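Review: Stougaard two-stage garment steamer
By Védís Hjaltested

The Stougaard is an upright steamer with a floor tank, a telescoping pole and a hose to the steam head. I have used it since January on a mixed load of cotton shirts, linen trousers and one set of curtains. It replaced a Barnetti handheld that still works but needs a refill after every second shirt.

Assembly involves the pole, the hanger bar and a threaded hose collar. The collar is plastic and cross-threads easily. Turn it backward until the thread drops, then tighten by hand. The manual shows a wrench at this step, and I would ignore it.

Heating to first steam takes 115 seconds from a cold tank on the high setting. The low setting shares the same heater and differs only in output, so there is no advantage in starting low. Steam arrives at the head with a short spit of water if the hose has sagged below the tank outlet. Keep the hose raised for the first 5 seconds and point the head away from the fabric.

Cotton jersey is the easy case. One slow pass per side removes fold lines from a T-shirt, provided the hem is kept under light tension. Pulling hard stretches the knit and leaves a wave along the bottom edge.
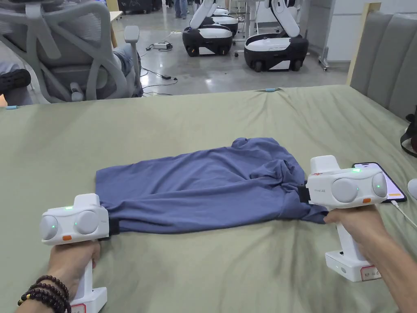 Blue-gray T-shirt on the sage-green cloth.

Woven cotton is harder. A dress shirt that has dried on a hanger comes out presentable after two passes. One that has spent a night in a basket keeps a faint crease at each elbow, and the placket never lies as flat as it does under an iron. Stougaard supplies a clip-on press pad for this purpose. It is thin, it gets hot through to the back, and it slides off its clip when the head is turned sideways.

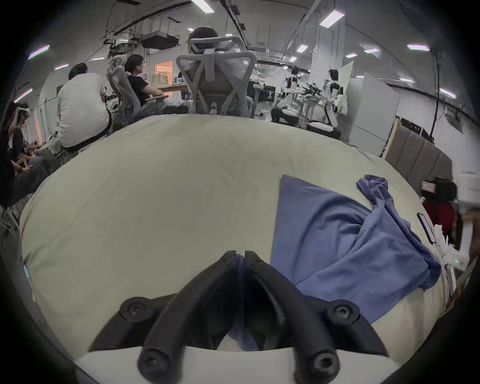
The tank holds enough water for a full session of shirts on low. On high it runs dry sooner than the gauge suggests, and the gauge itself is hard to read once scale builds up on the window. The water here is hard. I descaled after the first month with the Trostis powder, one sachet in a full tank, left for an hour and rinsed twice. Output returned to normal. The drain plug is on the underside, so the tank has to be lifted over a sink to empty it.

Noise is moderate. The pump clicks at a steady rate on low and hums on high. The casters roll well on bare floors and poorly on carpet, where the pole tends to lean in the direction of travel.

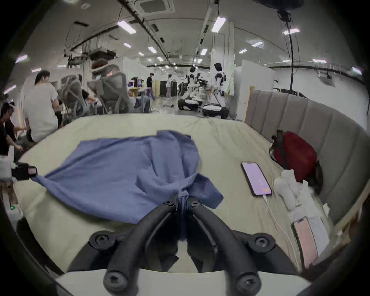
Collars need a separate method. Open the collar fully, steam the underside first, then fold it and run the edge of the head along the fold. Cuffs respond to the same treatment. Kolbrún Overgaard, who tested the single-stage model for this site, preferred to do collars with a small iron and leave the rest to the steamer. After several weeks I have started doing the same.

The power cord is long enough for most rooms but exits on the same side as the hose, and the two tangle when the unit is turned. There is no cord storage apart from a hook on the pole.

Rating: 2 out of 5 for crisp woven shirts, 5 out of 5 for knits and curtains. Buyers who wear mostly dress shirts should keep their iron.

Related reviews
Barnetti handheld steamer: long-term notes
Hivomitz folding ironing board
Trostis descaling powder in hard water
Stougaard single-stage steamer, by Kolbrún Overgaard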